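Trucos para que las superficies blancas sigan siendo blancas

Llevo años peleándome con encimeras, mesas y puertas de armario blancas, y como me lo preguntáis mucho, he juntado en esta página lo que me funciona en casa.

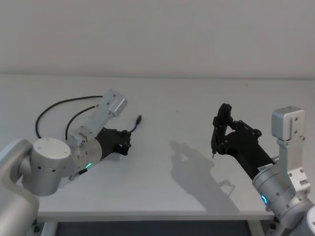 Lo primero es dejar de frotar con lo primero que pilles. Yo destrocé una mesa preciosa con el lado verde del estropajo (¡qué disgusto!) y desde entonces en mi cocina solo entran bayetas de microfibra. Dos, una húmeda y otra para secar. El secado me parece media limpieza: si dejas que el agua se evapore sola, quedan esos cercos que luego solo se ven a contraluz, justo cuando llega tu suegra.

Para el día a día, agua templada con un chorrito de jabón de platos y ya está. Con 1000 ml de agua y una cucharadita de jabón me sobra para toda la cocina. Más jabón deja película, y la película atrapa el polvo. Si notas la superficie un poco pegajosa después de limpiar, casi seguro que te has pasado.

Manchas de café o de té: pasta de bicarbonato con unas gotas de agua, se extiende con el dedo, se deja un ratito y se retira con la bayeta húmeda sin apretar. En acabados brillantes probad antes en una esquina escondida, que los hay muy delicados. Y en mármol ni se os ocurra usar vinagre o limón, que se lo comen.

La cúrcuma es otra historia. Mi amiga Kerttu Hakala me juró que el sol se la lleva, y yo no me lo creí hasta que saqué la tabla de cortar a la terraza una tarde entera y la mancha bajó muchísimo. Con la encimera no puedes hacer eso, claro, así que ahí toca bicarbonato y paciencia, varias pasadas.

Rotulador y bolígrafo: alcohol en un algodón, a toquecitos, de fuera hacia dentro para no agrandar el borrón. Ventana abierta y lejos de los fogones, por favor. Después se aclara con agua.

Para las rayitas grises que dejan las ollas (parecen arañazos, pero muchas veces es metal que se ha quedado encima) uso la esponja blanca de melamina, muy suave y solo en el punto. En brillo no, que lo deja mate.

Compré una crema «milagrosa» de Fluleo en el mercadillo y, bueno, olía muy bien. Me quedo con el bicarbonato.

Ah, y salvamanteles siempre, también debajo de la cafetera. Los míos son de corcho, me costaron 2 euros y los cambio cada septiembre, cuando hago la limpieza gorda de la vuelta de vacaciones.

Si tenéis algún truco para el amarillo que sale con los años junto a la ventana, dejádmelo en los comentarios, que con ese todavía no he podido.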